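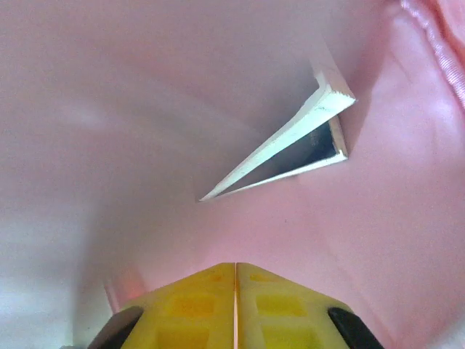
The view from the robot's wrist: two yellow fingers, pink cloth and a piece of metal.

How does a robot learn to open a backpack?

You open your school backpack every morning and you do not think about it. Your hand finds the zipper, you pull, and the bag is open. For a robot this is a hard job. At the Lindcombe robot lab, a team wanted to know what makes it so hard, and what kind of practice helps the most. Their project has the name Skerkulance.

Look with the robot's eye

Many robots have a camera high on a stand, like a person who watches from a chair. The robot in this project has also a small camera on its wrist, very near to its fingers. When the arm moves, the camera moves too.

Try this at home. Make a ring with your thumb and finger and look through it with one eye. Now go close to your pillow or your coat. Soon you see only cloth, and it is difficult to say which part of the coat it is. The robot has the same problem. In the first picture there is pink fabric almost everywhere. You can find a sewn edge in the upper right corner, and a long metal piece shaped like the letter L if you look at its end. This kind of metal is called an angle profile. It is made of aluminum, and it does not bend when you touch it softly. Cloth does.

That difference is important for a robot. A hard thing keeps its shape, so the robot can remember the shape and look for it again. A soft thing can get a new fold every time somebody touches it. The same bag can look like 300 different bags!

What is a policy?

The part of the computer program that decides the next move is called a policy. It gets the camera picture and it answers with a small movement: a little to the left, a little down, close the fingers. Then it gets a new picture and answers again. This happens many times in one second.

No person writes down all these movements. The policy learns them from demonstrations. A demonstration means that a person guides the robot arm through the job while the computer saves the pictures and the movements. You learned to tie your shoes in a similar way, when somebody showed you slowly.

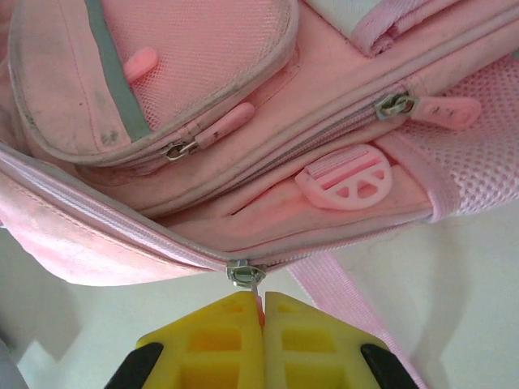

Yellow gripper fingers holding the main zipper of a pink backpack.

A very small thing to hold

The zipper slider is the metal part that runs along the teeth. On it hangs a pull, and the pull is what you take between your fingers. In the second picture the main zipper is closed and the robot has the slider between its two fingers, with the thin pull going into the gap.

Please look also at the other zippers. The front pocket has one, and there is another compartment below it and to the right. They have pink rubber pulls on a pink bag, so a robot can easily go to the wrong one. There is a pink buckle too, and a pink strap, and two kinds of mesh. For your eyes it is one backpack. The robot must learn which small part of all this pink is the right part.

The test

The team collected 300 demonstrations. Then they trained two policies and compared them.

Policy 1 learned from demonstrations where the bag was always put down in the same way. Policy 2 got the same number of demonstrations, but the bag was turned and pushed before each one, and the folds were different.

On the first kind of test, with the bag in its usual place, both policies did well, and Policy 1 was even a bit faster. After that the team turned the bag. Now Policy 1 often closed its fingers on plain cloth. Policy 2 found the right zipper in 3 of 4 tries. It still had trouble when the pull was hidden under a fold.

The researchers say that messy practice was more useful for this job than tidy practice. They tried only one kind of backpack, so they do not know yet if the answer is the same for a jacket or a pencil case. That is the plan for the next part of the project, which starts in December.

Words to know

Gripper: the hand of a robot. This one has 2 fingers.
Slider: the part of a zipper that opens and closes the teeth.
Demonstration: one time when a person shows the robot the job.
Policy: the part of the program that chooses the next movement.

Try it yourself

Close your backpack and put it on the table. Shut your eyes and ask a friend to turn it. Now use only your thumb and one finger of one hand, and find the main zipper. Did you touch another zipper first? Try it again with thick gloves on, and write down how long it takes you each time.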